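Zallent two-finger gripper kit, three months in

So I finally bolted the Zallent onto my arm in January and I've been meaning to write it up ever since. Short version: I love this thing! The arm is my own build (six joints, Toma servos, a base I've rebuilt more times than I'd like), and it lives on a bench in the shared workshop, where it mostly hands me tools and puts them back. Until now the fingers were my own printed ones, and they dropped everything.

The kit comes as 16 parts plus a bag of screws, and I had it together in an evening. The instructions are decent, apart from step four, where the linkage is drawn mirrored – build it as drawn and the fingers open when they should close. Ask me how I know. I ran it from the Fimum driver board I already had, and it needed one setting changed (torque limit down to 287, otherwise it hums).

Grip is the big win. Screwdrivers are a mean test, all that weight in the handle and a long skinny shaft waiting to swing round, and it takes them across the handle and holds on. I ran 100 picks in a row one evening and lost four, all of them thin handles grabbed too near the end. My old fingers would have lost half!

Gripes? The cable exit is on the wrong side for my wrist, so I had to add a clip. The fingers are chunky, and you need to leave space between tools or they'll nudge the neighbors. And I'd pay extra for softer pads, the stock ones get slick with dust and want a wipe now and then.

Next job is a proper tool rack so it stops hunting around the bench top.

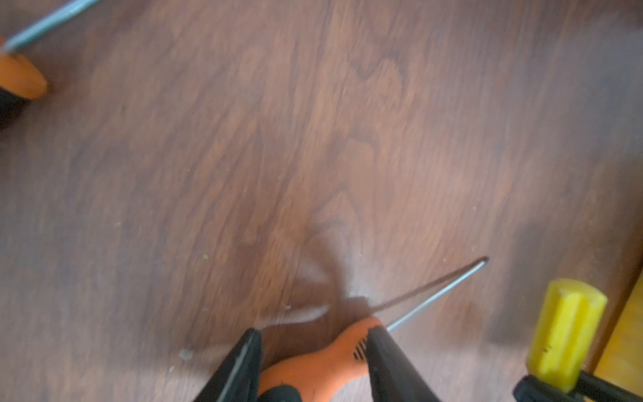

Safta Pop wrote that the Stendula pads fit these fingers with a little trimming, and that hers still grip fine after 3370 cycles, though she had to bring the torque limit down again once they were on.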